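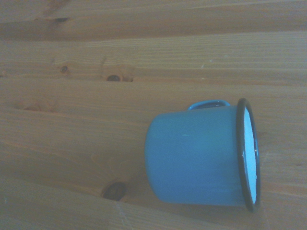
Jiahui Lü wrote to say I was being unfair to step counters, and that hers had got her through a rotten winter. Fair enough. She also said that ten minutes with the Zevitham would change my mind, and I've now given it most of November, so I feel entitled to a second go.

My complaint last time was that the thing makes up numbers. I still think so. On Wednesday I walked to the post office and back, the long way, past the allotments, and the Zevitham gave me 1,915 steps. The app on my phone, which was in my coat pocket the whole time, said 1,454. Same legs, same pavement. One of them is wrong and I'd put money on both.

Jiahui's answer to this is that the total doesn't matter so long as the error is steady. If it always reads high, you can still see whether you're doing more than last week. I like that argument and I'd like it better if the error were steady. I sat through a whole evening of telly and was credited with almost 300 steps, which I can only put down to knitting. The next night, same chair, same sock, hardly anything. Tell me what trend I'm supposed to get out of that.

Then there's the badge business. Every 500 steps the strap buzzes and a little flag goes up. I don't mind the flag. I mind that by the second week I was walking round the kitchen at ten at night to get one, and I noticed I'd skipped my usual swim that morning because swimming doesn't count (you have to take the strap off, the clasp lets water in). So the gadget that's meant to get me moving had talked me out of the one bit of exercise I enjoy. Jiahui says that's my fault, and maybe it is, but I didn't have the problem before I put it on.

I did try the settings. There's a stride length you can enter, and a box for "activity style" with choices like Brisk and Relaxed and, for some reason, Urban. I measured my stride down the hallway with a tape, typed it in, and the distance changed but the steps didn't, which is what you'd expect if you think about it for a minute. I hadn't.

What I will give her is the hourly nudge. I work at a desk and I do forget to get up, and a buzz on the wrist at ten to the hour is hard to ignore. It's also what the timer on my cooker does, and the cooker was already here. But the cooker doesn't follow me upstairs, so – one point to the Zevitham.

The heart rate side I haven't touched. A couple of you asked. It wants a separate account and a date of birth before it'll show you anything, and I'm not in the mood.

It's on the shelf for now, charging. I went swimming this morning.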